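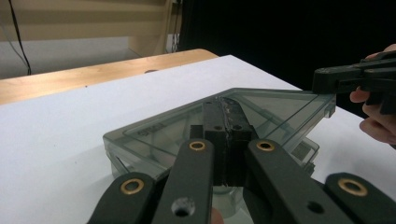
Two hand-held grippers and the clear plastic box, open day at Trostside

From: Lorna Buenaventura
To: Haldane list
Date: 5/13/18
Subject: Re: Open day at Trostside

Iason Kokkinos wrote:
> Did anybody make it over to Trostside? I was stuck in Doltthorpe
> and would love to hear how the box demo went.

Hello Iason, and hello everyone! I did go, and I'm so glad I did. They had 50 visitors signed up, 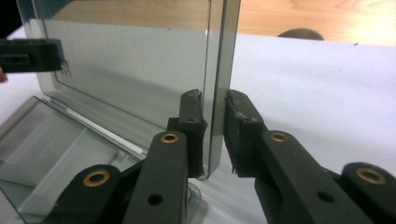
and still let each of us have a proper try with a gripper in each hand, which is harder than you'd think (my lid kept getting away from me). 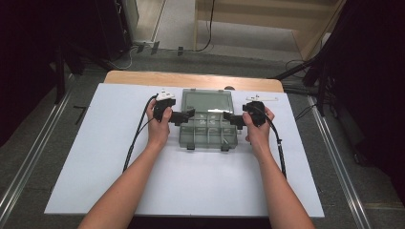
163 words, 2 min read

The box has all those little compartments, and the young man from Avedska was so patient with my questions. They're planning another one in September, so do come along, Iason, I'll save you a seat in the car.

Warmly,
Lorna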